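How I Sort Out the Cabinet Under My Kitchen Sink (in One Afternoon)

I put this job off all winter. Every year around April the sun starts coming in low through the kitchen window and I suddenly see everything, and the cabinet under the sink is always the worst of it. Three half-used sprays, a sponge that had turned into something else, and a sticky ring where a bottle had been dripping since who knows when. So this time I did it properly, and a few of you asked how, so let's go!

What you'll want on hand

A clear plastic bin with a handle (or two, if your cabinet is wide)
An old towel
A tape measure
Warm water, a little dish soap and a rag
A trash bag
A marker and some masking tape

I spent $33 on the whole thing and most of that was bins. You can absolutely do it for less if you've got an old storage box hanging around.

Step 1: Take everything out

And I mean everything. Spread the towel on the floor or the table and line it all up. I found two boxes of Lavus dishwasher tablets, both open, and a tin of Holzer metal polish I bought for a kettle I no longer own. Put duplicates next to each other so you can see what you've got.

Step 2: Combine and toss

If you have two half bottles of the very same dish soap, pour one into the other. Same brand, same kind, nothing else. Please don't go mixing sprays or anything with bleach in it – cleaners can react with each other and the fumes are no joke. Anything with no label goes in the "get rid of" pile, and check how your town wants it handled before you throw it out.

Step 3: Wipe down and look for leaks

Warm soapy water first, then a dry rag. Run your hand along the pipe joints while you're in there. My neighbor Fuad Kassa told me to lay a dry paper towel under the trap overnight and check it in the morning, and I've done that every time since. If it has a wet spot, call someone before you load the cabinet back up.

Step 4: Measure around the pipes

This is where I went wrong last year. I measured the cabinet and forgot the pipe, and came home with a gorgeous basket that would not go in. Measure from the floor of the cabinet to the lowest bit of plumbing, then measure your tallest bottle with its pump on. Write both down!

Step 5: Load the bins

Tall bottles go at the back, short ones in front, and don't pack them so tight that you have to lift out four to get at one. I keep dish soap refills in one bin and everything for the bathroom in the other, because that one travels down the hall with me. I went for see-through bins over the pretty woven kind, and I'd do it again. You can tell how much soap is left without pulling anything out, and a drip shows up right away on the bottom.
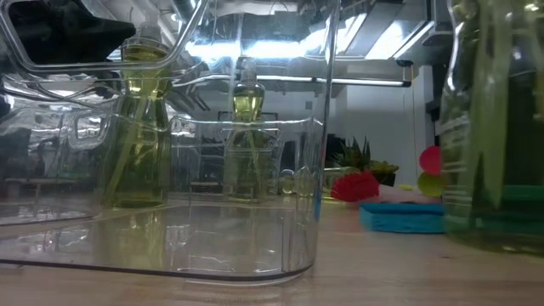 Do I need to line the bin with anything?

A folded paper towel is plenty, and you can skip even that if you don't mind rinsing the bin out every month or so.

Step 6: Label the front

Masking tape and a marker. I had big plans for the Cutier label maker and then couldn't find the tape cartridge, so masking tape it is. It peels off clean when you change your mind.

Step 7: Keep it going

When you bring home a new bottle, it goes behind the old one. If the bin is full, it's full, and I don't buy more until something's used up. Tablets and anything with a strong cleaner in it I keep on a high shelf when my sister's kids are over – a bin with a handle is very easy for small people to grab too.

Next up is the linen closet, and I still have one Sakine shelf riser left over to use in there.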